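Gripper Trials at the Grendine Bench: Your Questions, Gathered Up

We get a good deal of mail about our food handling trials, and a lot of it asks the same few things in slightly different ways, so we've put our answers in one place. If yours isn't covered, please write to us anyway. We like getting the letters!

Which grippers are you comparing?

Two of them at present, the Stekutley two-finger and the Belmonte two-finger. Both go on the same arm and both run from the same Ornico controller, so when one of them does better with a slice of tomato we can be fairly sure the fingers had something to do with it. We had hoped to include a suction tool as well, but lettuce and suction did not get along in January and we've set that one aside for now.

Why a burger?

Well, lunch is part of it. But a burger is also a wonderfully mean test - the bun squashes, the patty is slick, the lettuce folds up on itself and the cheese would rather stay with its neighbors. A gripper that is lovely with one of those can be hopeless with the next, and we'd like to know which before anybody buys one.

What does the wrist camera see that the other one doesn't?

Mostly the fingertips, and how much room there is between them as they come down toward the food.

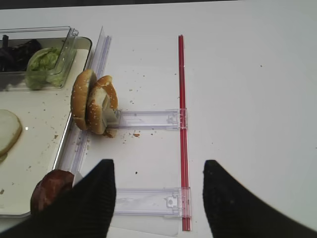
Page 2 of 4

We set the wrist camera so both tips stay in view when the fingers are wide open. It does mean giving up some of the view along the bottom, and folks have asked whether we could move the camera back a little. We tried it. The bun got small enough that judging its edge was guesswork, so back it went.

Do you need both cameras?

For the bun, we'd say you could manage with one. For the shredded greens we wouldn't want to. The wrist view is fine for lining up, but once the gripper is down by the container you want to look from outside and see where the rest of the arm is in relation to the tray. In our last round we made 212 picks with both cameras and 114 with the wrist camera alone, and the greens were where we missed the second view most. 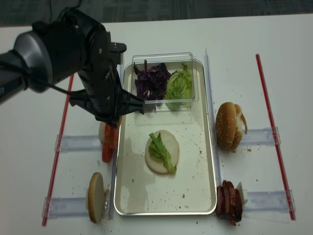
The arm at the upper left corner of the tray, with lettuce on the bottom bun.

What are the clear brackets and red rods for?

They make up the fixture that keeps the food at the sides of the tray in its place, standing up where the fingers can get at it from both sides. Starting every run from the same layout matters more than we expected when we began, and our earliest numbers (taken with everything lying flat) really can't be set next to the newer ones.

How hard do the grippers squeeze?

We start each food at the lowest setting on the controller and come up one step at a time until it holds for 20 picks in a row. Buns want very little. Tomato is the fussy one, and on tomato the Belmonte fingers needed a step less than the Stekutley ones did.

Is there a winner yet?

Not one we'd put our name to. We have more than 388 picks logged across both grippers, and the Stekutley is ahead on patties while the Belmonte is ahead on anything thin. The next set of results goes up Sat 21 August, and we'll add the squeeze settings for each food to the same page, so you can try them on your own bench.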